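Category: Lab Notes > Equipment Planning

Sunday, kitchen counter sims, hand budget

Really happy with today! Spent the afternoon in the simulator to settle what we want before the Prodolis quote runs out. They're asking 1,175 per finger module, which hurts, but the sim is free and I can break as many hands in there as I like.

Using the Skedow kitchen because it's the closest thing we have to the Dela Peña test counter. Bottle grasps first.
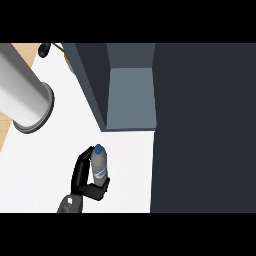

Sim, bottle held upright, one finger near the neck and the other around the base.

I love that hooked grip. If we can plan around grasps like it, the cheaper wrist from Unovbridge stays on the list and the savings go to spare finger pads (always the thing we run out of). Want 10 more runs with the bottle mass turned up before I write that into the request, plus a check on the fingertip load limits — the spec sheet is vague and I don't want to guess.

The small stuff is where the money question gets interesting.

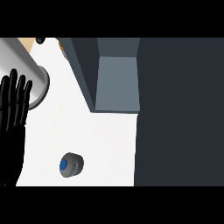 My feeling is that we buy 2 hands and put off the second arm until next budget. A spare hand keeps us working through a repair, and a second arm with nothing on the end of it doesn't. Shipping is quoted at 16 days, so the order has to go in before the end of March.

To do: ask Prodolis if the module price drops with a full set, get the Unovbridge cable lengths, rerun with lower friction on the countertop. Also see if the mount plate we already own fits — would be so nice to cross that line off.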